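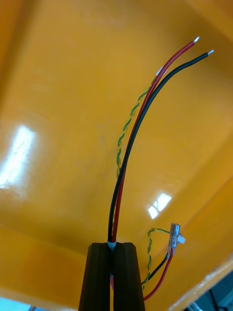
I spent a February morning at the Trernivon school open day, and I'm still buzzing! There are 400 students, and they ran the whole visit themselves. Two of them walked us through a history class where groups were arguing over one old harbor map — loudly, and with real evidence.

Glenys Gilchrist, the principal, dropped letter grades for the youngest classes 6 years ago. Parents were nervous, she told us. Now they come in each term and hear their kids explain their own work. I sat in on one of those talks and could have stayed until lunch. Sturnavness is next on my list.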